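I've been playing in a seven-team fantasy hockey league since October, and the Orstead Draft Board is the one thing I'd buy again tomorrow. It's a big magnetic board with 117 name tiles, and it folds flat enough to slide behind my couch (my old Akov never did!).

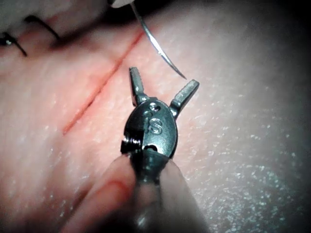
*Open jaws and a curved needle over the practice pad.*

Setup took me two minutes. The tiles grip well, though I wish the goalie ones came in a brighter color. I tried the Hepburn pen set on it too, and it wipes right off.
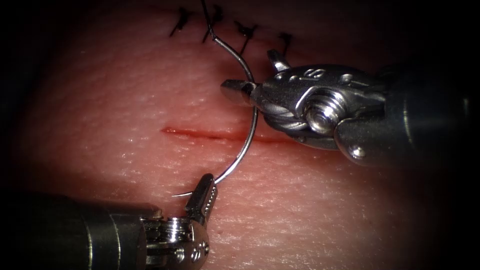 *Two instruments at work, with the red incision across the pad.*

**Item no.:** 2621
**In the box:** board, tiles, carry strap
**Sold separately:** Molgate wall hooks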